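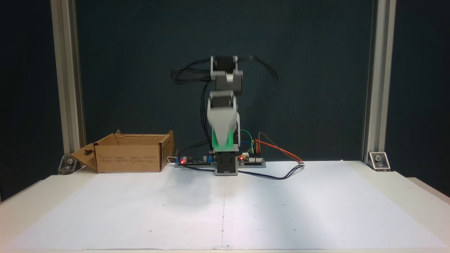
Desktop robot arm on a white tabletop, against a dark green backdrop.

The Last Table at Arsenault

My aunt had been promising me the duck at Arsenault since I was in the eighth grade, and by the time we got there I was thirty-one and had more or less stopped eating duck. I didn't tell her that. She had driven all the way down from Varnodberg with her good shoes in a bag on the passenger seat, 172 miles with one stop for gas and one for a pie she wanted to look at, and a person who does that gets to order whatever she likes for everyone.

It was April and raining in that halfhearted Miltolville way, where you carry an umbrella mostly to have something to shake out at the door. The restaurant was smaller than the one I'd been imagining all those years. In my head there was a staircase (I have no idea why, she never once mentioned a staircase) and a man in white gloves. What there was instead was a narrow room with a radiator ticking under the window, yellow walls, and a girl with a pencil in her hair who told us the kitchen closed at nine and did we mind sitting by the coats.

"We love the coats," my aunt said, and sat down before I could have an opinion.

She had come here with my uncle the week they were married. They'd had so little money that they shared one plate of the duck and filled up on bread, and when the waiter noticed, he brought a second plate with only the potatoes on it and never put it on the check. I knew this story the way you know the words to a song you don't especially like. She told it at Thanksgiving, and in the car, and once to a dental hygienist. In some versions there were carrots.

The girl came back and said she was so sorry, but there was one duck left.

I watched my aunt's face, and I want to say she looked disappointed, but she was delighted! She put her hand flat on the tablecloth as if the whole evening might slide off.

"One is fine," she said. "We'll share it. And lots of bread, please, sweetheart, if you have the bread."

They had the bread. It was still the kind with the hard crust that gets crumbs in your sleeves, and the butter came in a dish with a chip out of the rim, and we went through all of it before the duck arrived because neither of us had eaten lunch. Then the duck came, very brown, with the skin pulled tight and a spoonful of sour cherries beside it. My aunt divided it with great ceremony and gave me the bigger half, and when I tried to trade she moved her plate out of reach.

I took a bite to be polite. Then I took several more that had nothing to do with manners. It tasted of salt and smoke and something like orange peel, and the fat had gone soft and sweet, and I thought about the two of them at twenty-two, hungry, working out who would get the leg.

"Well?" she said.

"It's good."

"It's better than it was," she said, and chewed for a while. "I believe it was pretty dry the first time. We were just so pleased to be anywhere."

In all my years of hearing about that duck, this had never come up. I put my fork down. She went on eating, quite happily, chasing a cherry around the edge of the plate, and told me my uncle had complained about it the whole 13 blocks back to their rented room, and that the potatoes had been the thing, really, the potatoes were what they talked about afterward.

So I called the girl over and asked if we could have some potatoes, just a plate of them, and she said she'd go and see, it was nearly nine. My aunt tore the last piece of bread down the middle. Behind her somebody reached in for a raincoat and the whole row of hangers swung and dripped a little on her shoulder, and she didn't notice, or she let it.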